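# Folding day: towels and cloths

I keep a page for most of the jobs that come around again in the linen room, and this one covers folding. It has two pictures and a fair amount of writing, since the people who ask me about towels mostly want to know how we do it and where things go afterward. If you only came for the pictures, they are partway down.

The stock is ordinary. We have white towels in terry, printed cloths that came with the rental apartments, and a growing number of plain cloths in pinks and corals that Firouzeh Arabzadeh picked out when the old ones wore thin. Everything gets washed together by weight and not by color, except for anything new, which goes through alone the first two times.

In June we went through 463 pieces. That is a normal month. The shelves hold some 600 if they are stacked properly and a good deal less if they aren't, and this is the main reason I care about how a towel is folded. A towel folded in thirds with the hem tucked inside takes up a hand's width on the shelf. The same towel folded in half and half again slides off the stack and takes the next one with it.

A few notes on method before the pictures:

- Smooth the towel with the flat of the hand before the first fold. Terry holds a crease if you let it.
- Line up hem to hem. The hems are the only straight edges you can trust after a few dozen washes.
- Labels go to the inside. I used to leave them out so they could be read, but they catch.
- Thin cloths are folded smaller than towels and stacked with the fold facing out.
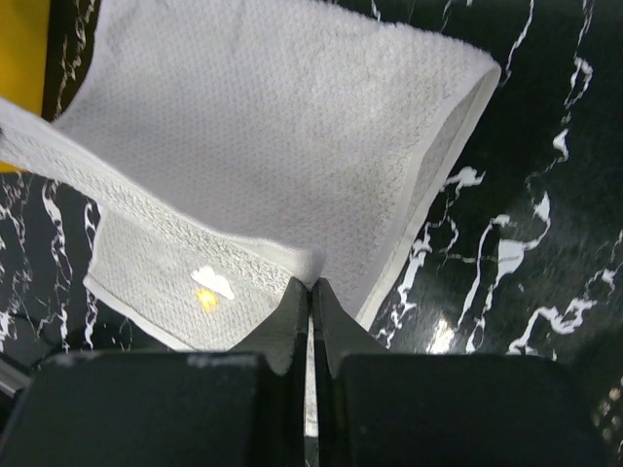 White towel with a folded-over layer and its hems, with the little cloud patch and the yellow spot under it.
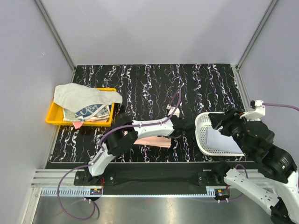

Yellow-orange bin with a towel over a blue printed cloth, and a light pink cloth folded flat on the marble-veined table.

The order of work has changed a few times. Adalberto Meireles liked to sort everything into piles first and then fold pile by pile. It looks tidy while you are doing it, but it needs a lot of table. Soudabeh Heydari folds in whatever order things come to hand and sorts at the shelf. I timed both over a couple of loads and there was not much in it. We now do it her way when the load is mixed and his way when it is nearly all one kind.

Bins are a matter of taste. I have tried canvas bags, wire baskets and rigid plastic. Canvas is pleasant to carry but closes up on itself, so you end up digging. Wire snags terry loops -- one pulled loop and you have a line across the whole towel. Plastic with a wide rim is what I would buy again. You can hang a piece over the side while you deal with another one, and it wipes clean.

The bins we order come from Skarnico, the medium size. The larger one holds more than a person should lift when it is full of damp terry. The shelving is Jullberg, bought secondhand, with one shelf moved down a notch so that bath towels clear the one above. If you are setting up something similar, measure your thickest folded towel first and add two fingers.

Mojtaba Moradi asked whether it is worth ironing the printed cloths. For the table ones, yes, if they will be seen. For the rest, no. Pull them square while they are still a little warm and fold them right away, and the print will sit flat enough. The same goes for thin plain cloths, which show every wrinkle if they are left in a heap overnight and show almost none if they are dealt with the same hour.

Softener is the other thing I get asked about. We stopped using it on terry a couple of years ago. It makes the pile feel nice in the hand and then the towel pushes water around instead of taking it up. We use the unscented Farahani powder at a little under the dose on the box, and an extra rinse if the load is heavy. The Cerico liquid was fine too but left a smell that two of the tenants disliked.

Worn pieces come out at folding time, as it is the one moment when every piece passes through someone's hands. A hem that has started to open can be sewn, and Keyvan Shahbazi takes those on Thursdays' pile -- the paper sack by the door still has that name, although he comes whenever he likes now. A thin center can't be fixed. Those get cut into quarters for cleaning rags, with the hems saved if they are still good, which makes decent ties for the tomato plants out back.

The next page will be on sheets, mostly fitted ones. I still haven't settled on a way of folding the deep ones that I would recommend to anyone, so it may be a while.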